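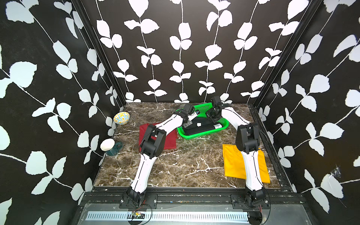
What is a laundry basket used for?
It holds clothes and household linen on the way to the wash, and carries clean, folded items back to the place where they are kept.

A laundry basket is an open or lidded container for textiles. Older baskets were woven from willow or cane. Molded plastic is now common, as it is light and easy to rinse. The sides are usually pierced with slots or holes, which save material and let air reach the contents. A hamper is a related container, but it is normally taller and stays in one spot.

Folding before loading

T-shirts are often folded flat into a rectangle before they go into the basket. The sleeves and sides are turned toward the back, and the body is then doubled once or twice from the hem. Wide, low stacks travel better than tall ones - a tall stack tends to lean when the basket is lifted. 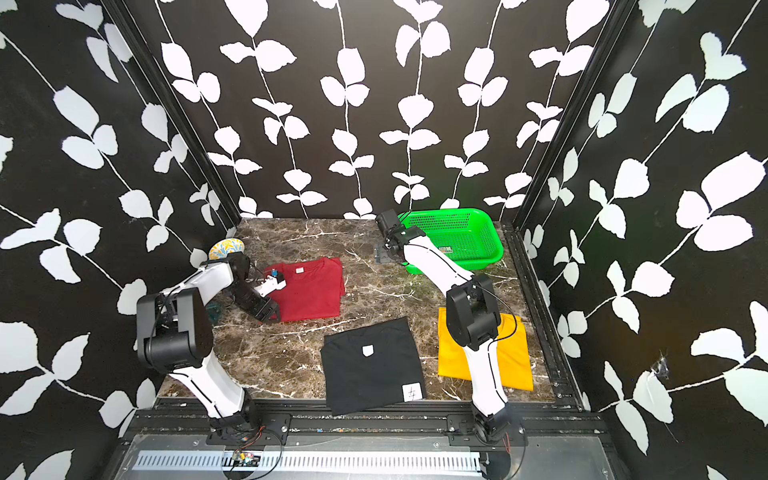
Cotton jersey holds a fold fairly well, though a shirt picked up by one edge will usually open out. Lifting from underneath, with support on both sides, keeps the shape. Heavier pieces such as sweatshirts are placed at the bottom.

Sorting

Many households sort by color before washing and by owner or drawer afterward. Dark and strongly colored cottons may release dye in the first few washes, so they are kept apart from whites. Once clean and fully dry, different colors can share a basket.
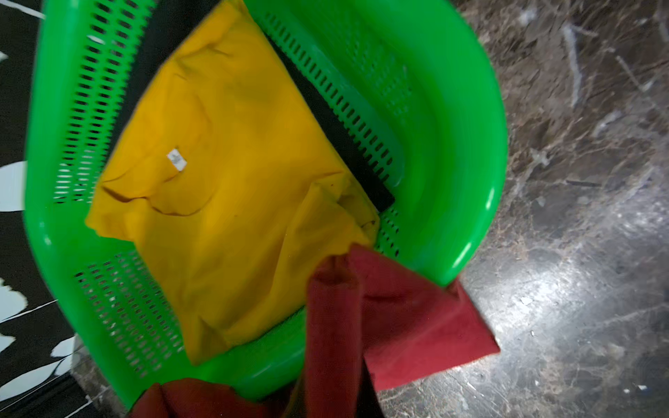 Can clean and dirty clothes go in the same basket?
They are best kept apart, or the basket should be wiped out between loads. A plastic one can be washed with warm water and mild soap, then left to dry upside down.

See also: Hamper, Clothes line, Ironing

Last edited 19 Dec 2018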